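Home | Projects | Meetings | Downloads | Contact

This site uses cookies to remember your settings. Accept | Manage

Gripper comparison working group
Minutes of the meeting held on June 10, 2019, Trutbridge, lower laboratory
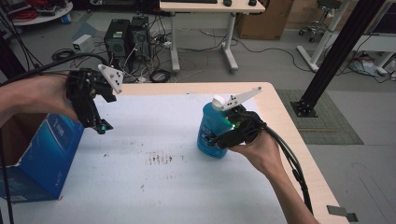
1. Minutes of the previous meeting

Agreed as a correct record, with one change: under item 4 the word "arm" should read "hand-held unit". The action on spare jaw pads was carried over to item 6.

2. Purpose of the current round

The group confirmed the scope. Two hand-held grippers are being compared, the Stindar and the Sadico, for use in recording two-handed table tasks. Mounting either of them on a powered arm is outside this round and will be taken up when the arm controller has been chosen (item 5).

Both units are used with a marker plate on top, and the position of the hand is worked out from the plate. It was noted that results from the two units can only be compared where the same plate layout was used. Runs made with the old layout are to be kept in the archive and left out of the tables.

3. Results to date

3.1 Number of runs. 223 runs have been logged. Of these, 45 were marked as unusable, nearly all for loss of the marker plate during a turn of the wrist. The log does not yet say which hand was affected. A column for this will be added.

3.2 Grip on bottles. Both units held the plastic bottles without slip in upright lifts. With the bottle tilted, the Sadico pads let the bottle turn slowly in the jaws. The Stindar pads did not, but needed more effort at the handle, and users reported a tired thumb by the end of a session. It was asked whether the difference lay in the pads or in the jaw linkage. This cannot be answered from the present runs. The pads will be exchanged between units and the tilted lifts repeated.

3.3 Jaw opening. The reading of jaw opening drifted on the Sadico over long sessions. Closing the jaws fully and setting zero before each run removed most of the drift. This step is now part of the procedure for both units, so that the timings stay comparable.

3.4 Table tasks. The wiping and pick-and-place tasks were discussed. The group preferred a paper covering on the table, changed between sessions, over the bare top. Marks left on the paper are to be treated as part of the task record and the sheet kept until the run has been checked.

4. Cameras and cables

4.1 Head camera. The view from the head takes in both hands when they work near the middle of the table. Plates are lost most often when one hand passes above the other. Moving the camera higher was proposed and not agreed – it would make the markers smaller, and detection is already weak at the far side of the table. A wider lens will be borrowed and tried first.

4.2 Marker plates. The angle of the plate relative to the jaws was reviewed. A steeper angle helps when reaching forward and makes matters worse when the hand is turned outwards. No change until the wider lens has been tried.

4.3 Cables. Cable drag was raised again. Leading the cables back along the forearm was found better than letting them hang off the side of the table, where they pull on the gripper during long reaches. Forearm straps will be supplied for both sides. Wireless units were mentioned – the group has no budget for them in this round.

4.4 Floor. Loose cable by the computers behind the table is to be coiled and tied before the next session. The electrical safety check found no fault but asked for this to be done.

5. Controller

The Yensuk controller was put forward as the common controller for the later arm tests. Points in favour: it accepts the recorded hand paths without conversion, and the stop input can be wired to the existing switch. Points against: the manual is incomplete, and the supplier has not confirmed delivery. The quoted price is 4000 pounds, excluding the mounting kit. The decision was deferred until a written delivery date is received.

6. Actions

6.1 Add a left/right column to the run log and fill it in for the unusable runs.
6.2 Exchange jaw pads between the Stindar and Sadico units and repeat the tilted lifts. Order spare pads for both.
6.3 Borrow a wider lens and repeat one full session with each unit.
6.4 Fit forearm straps and tie the floor cables.
6.5 Obtain a delivery date and a full manual for the Yensuk controller.

7. Any other business

The booking sheet for the lower laboratory is to be filled in before equipment is set out. A request to add cutlery to the object set was held over.

8. Next meeting

July, after the repeat sessions. Papers to be sent out one week before.

Contact the working group | © 2019 Trutbridge | Back to top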